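Dindum Charity Ride

The Dindum Charity Ride is a one-day cycling event held each July between the towns of Dindum and Grukach. Riders raise money for the children's ward at Jollau Hospital. It was founded by Catríona Carroll, a former nurse, who still rides the long course.

Routes

The full course is 200 kilometers and climbs the Ciobanu Pass from the south. A shorter course turns back at the foot of the pass. Rest stops are placed every 25 kilometers, and the last one closes at 5 p.m. 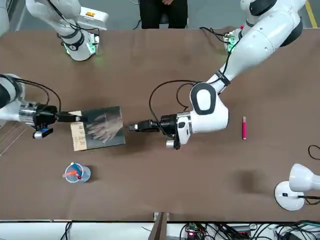 White robot arms over a brown tabletop.

Entry and fundraising

Each rider pays an entry fee and agrees to a fundraising minimum of $291. Teams may have up to 12 members and can pool what they raise. Remote riders choose their own route and send in their mileage.

The first ride had 569 finishers. Registration rules were last changed on 3/20/21, when the minimum age was lowered to 16 for riders entering with a parent.

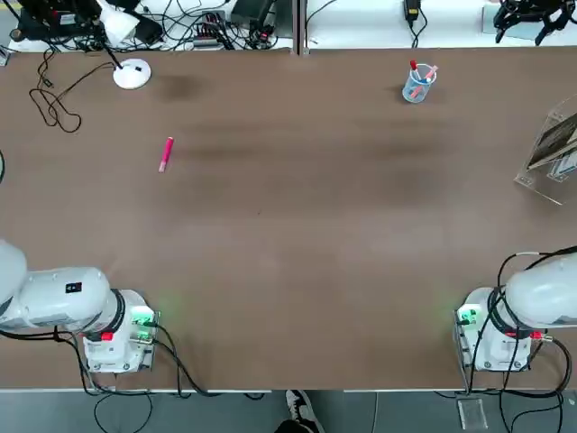

See also

Bicycle touring
Century ride
Charity sports events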